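Rehearsal Rooms: A Household Simulator for Two-Armed Robots Is Tested

Trungate is sold as a place to fail cheaply. The package, from Tredusetti, is a simulated household for bimanual robots: rooms, furniture, doors, loose objects and a physics engine underneath, with a set of manipulation tasks that can be run, scored and run again. We had a license for 30 days and spent most of them on one room and one pair of arms.

The wrist views and the wide view are rendered together and stored together, and the buyer gets all of them whether they are wanted or not. 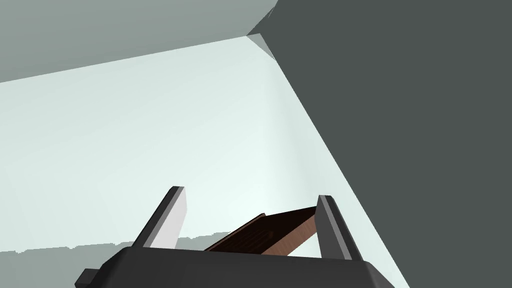
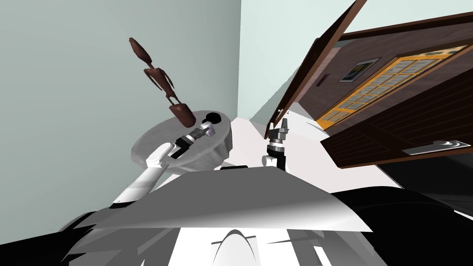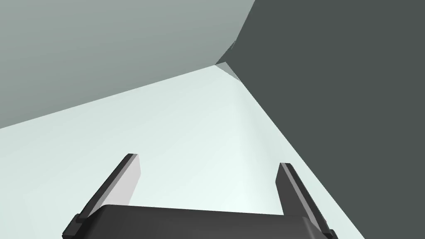

Trungate competes in a crowded corner of the market. Free simulators are plentiful, and several are good. What a paying customer gets here is content and bookkeeping. The rooms are already built, the objects already have mass and friction values, and every run produces a log that can be replayed from any camera position after the event. A lab that would otherwise spend a season modeling hinges can start on its control code in the first week.

Installation

The software comes as a container image and a separate asset archive. The image installed without trouble. The archive did not, at first, since the installer checks for free disk space before it unpacks and then needs nearly double the amount it asked for. Tredusetti's support desk confirmed the fault and sent a corrected script the same afternoon. Anyone installing from the May release should ask for that script before starting.

A single workstation graphics card is enough to run one room with all cameras on. Running several rooms in parallel is where the hardware bill begins. On our test machine the simulator held up to 90 parallel rooms with cameras off and physics only. With cameras on, memory ran out long before that. The documentation gives a table of expected loads, and our results were in line with it.

The task format

Each task is a text file. It names the room, the starting pose of the robot, the objects and the region in which each may be placed, and one or more end conditions. End conditions are written as plain relations between objects: in contact, above, inside, upright, open past a given angle. They can be joined and nested. The format is readable, and a graduate student with no prior exposure wrote a working task before lunch.

Randomization is controlled from the same file. Object positions, surface colors, light levels and joint friction can each be given a range. The default ranges are timid. A policy trained on them did well in the room it knew and poorly in the next one, and we had to widen nearly every range by hand. Tredusetti would do its customers a service by shipping a second set of defaults.

Doors are handled better than in most packages we have used. Hinge resistance, handle travel and latch force are separate parameters, and a door that is pulled off its axis will bind. Tabletop contact is also good. Objects set down near a rim can be made to tip, and they tip at a believable point.

Thin parts are the weak spot. A flat board or a slender jointed limb has very little collision volume, and at the default time step a closing finger may sink into it before the solver reacts. The result is a jump, sometimes a large one, when the two bodies are pushed apart. Halving the time step cures most of it at the expected cost in speed. There is also an optional contact margin, which works well on boards and less well on anything with joints.

Cameras

The wrist cameras are fixed to the gripper model and move with it, so the fingers are always in view. That matches common practice on hardware. It also means that a policy can be trained on a large share of images with very little in them but walls, floor and its own fingers, and the sampling tool should be used to thin these out. The tool is simple: it scores each stored view by how much it changes from the last one and keeps or drops it against a threshold. We set the threshold low and still cut the stored data considerably.

The wide camera is placed at the robot's upper body. Its position and angle can be set in the task file, including roll. There is no check that the chosen angle is a sensible one, and a sign error in the roll value will be rendered faithfully. A preview window would be welcome. At present the quickest method is to run a single step and open the stored image.

Image quality is adequate and no more. Shading is flat on large surfaces, and walls come without texture unless a texture pack is loaded. Wood grain on furniture is reasonable. For contact-heavy work this hardly matters. For a group hoping to move a vision policy straight to a physical robot, it matters a great deal, and the texture pack is an extra charge.

A user's account

Aitana Escobar runs manipulation research at Aguirre, a contract engineering firm that fits robots into small assembly plants. Her group has held a Trungate license for two renewal cycles.

"We do not use it to get a finished policy," she said. "We use it to throw away bad ones. If a grasp planner can't cope with a clean room and perfect joint readings, I don't want it near a real arm."

Her group writes its own tasks and ignores most of the supplied set. She rates the replay log as the most useful part of the product. A failed run can be stopped at the moment of first contact, and the contact forces read off directly. On hardware the same question takes force sensors and a good deal of patience.

Her complaints are specific. The log format changed between releases and the conversion tool lost the camera roll values. The supplied inverse kinematics solver gives up too early near the limits of the elbow. And the two arms are planned separately by default, which allows one to block the other. A joint planner is included but has to be switched on for each task file, and its documentation is one page long.

The supplied task set

The standard license includes 57 tasks. They are sorted by difficulty, from single-arm reaching to two-arm work involving a door and a loose object. The sorting is uneven. We found some of the middle group harder than anything in the top group, chiefly where a flat object has to be picked up from a flat surface with parallel fingers. There is no easy way under the edge, and the fingers supplied are blunt.

Scoring is strict. A run either meets its end conditions or does not, with no partial credit unless the user defines it. Stage scoring can be added in the task file and we recommend doing so, particularly for training by reinforcement, where a bare pass or fail gives the learner almost nothing to work with for a long time.

Hugo Cordero, product lead for Trungate at Tredusetti, said stage scoring had been left out on purpose. "Every customer wanted the stages in a different place," he said. "We had a version with our own, and the first thing people did was delete them."

He confirmed that a revised contact solver is in testing and that thin parts are its main target. He would not give a release date.

Pricing and the alternative

Trungate is licensed per seat by the year, with a separate charge for parallel rooms above 9. The seat price is fair for a firm and steep for a university department. Academic terms exist but are not published and must be requested.

The closest alternative we have tested is Trelilis, which costs less and renders better. Its walls and floors look like walls and floors, and its lighting model is well ahead. Its physics is slower, its doors are crude, and its logs cannot be replayed from a new camera position. A group working mainly on vision should look there first. A group working on contact, hinges and two-arm coordination will get more from Trungate, provided someone on the team is willing to tune the time step and widen the randomization ranges.

Test notes

Tests were run on the May release with the corrected installer script. The joint planner was enabled for all two-arm tasks. Contact margin was left off except where noted. The texture pack was not loaded. Tredusetti supplied the license at no charge and did not see this review before publication.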